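**Workplace reviewer, automation trial (part-time, fixed term)**
Markside office, second floor. Starts in May.

Stekell is bringing automated handling into our returns and desk-setup work, and we want someone on the payroll whose job is to doubt it. The supplier, Cormier, tells us the system will take over "routine object placement" and free staff for better things. We have asked what the better things are. So far the answer has been a slide.

The work in question is small stuff: picking up a mouse, a charger or a bottle, putting it where it belongs, doing the same at the next desk. Fifteen people do it now, most of them between other duties. They are quick at it, and they know which cables to leave alone. Whether a machine can learn that from recordings of people doing the job is an open question, and we would like it kept open until someone has looked.

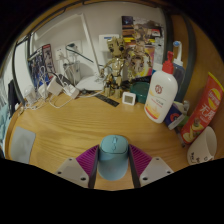
You would spend your shifts alongside the crew, not in the meeting room. We want to know who ends up fixing the machine's mistakes, whether that time gets logged, and what happens to a person's pay grade when half the job description moves to a gripper. Dörte Bauerfeind, who runs the floor, has already seen one "labor-saving" system add an hour to every closing shift. She will not be easy to impress, and you shouldn't be either.

**What you'll do**

- Sit in on shifts, early and late
- Talk with staff privately and keep their names out of your notes
- Check Cormier's figures against our own logs
- Write a plain report of no more than 3000 words, which all staff will get uncut

**What we need**

- Experience doing hands-on work yourself, in any trade
- Clear writing
- No ties to Cormier or its resellers

An engineering degree is fine but won't move you up the pile. The post is 160 hours in total, paid hourly at the senior floor rate.

Send a letter and the name of one former coworker to Struan Lindsay at the Markside front desk. Ha-neul Song can answer questions about shifts — mornings before 11 are best.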